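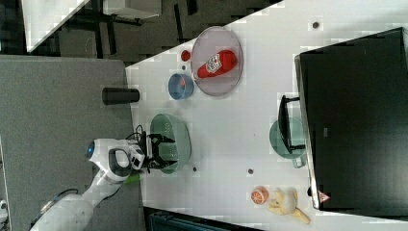
White table with green bowl, plate and ketchup

Witirik shared kitchen, minutes, December 30, 2021

Apologies taken as read. Last minutes agreed, no changes.

1. Table layout
Too much living on the white table. Agreed plate and small blue bowl stay out, ketchup goes back in cupboard after use. Strawberries to be kept in the small bowl, not left by the edge. Monitor discussed, left for now. 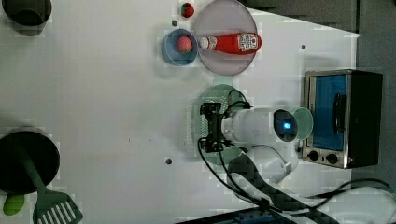
2. Toaster oven and pots
Oven stays on the table. Crumb tray to be done weekly, rota to go up on the door. Green slotted spatula belongs with the big black pot, please put it back there. Request for 2 more pans, defered to June.

3. Colander
Long item. Complaint that pasta bits get stuck in the holes. Soak first, then brush from underneath. No wire wool, it marks the plastic. Risteo quote for a steel one read out, felt to be too dear. Keep the green one.
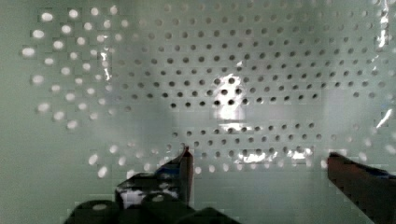
Item 3, the holes close up

Asked if it can go in the dishwasher. Top rack only. Must not be stacked under pots, handles wont take it.

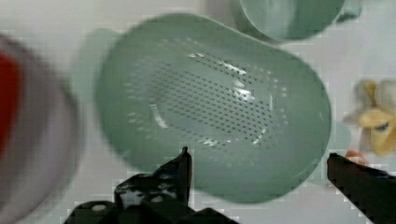
Colander on the table, seen from over the top

4. Money
Budget for the kitchen 2000 for the year. Up to 500 of that for shelving from Won, if they can deliver to Viltimgate. Prices to come to next meeting.

5. AOB
Tea towels going missing again. Label them.
Fridge shelf by name from now on, anything unlabeled gets binned.

Meeting closed. Next one in 2 months, same room.

Witirik Kitchen Group, Viltimgate | Contact us | Back to top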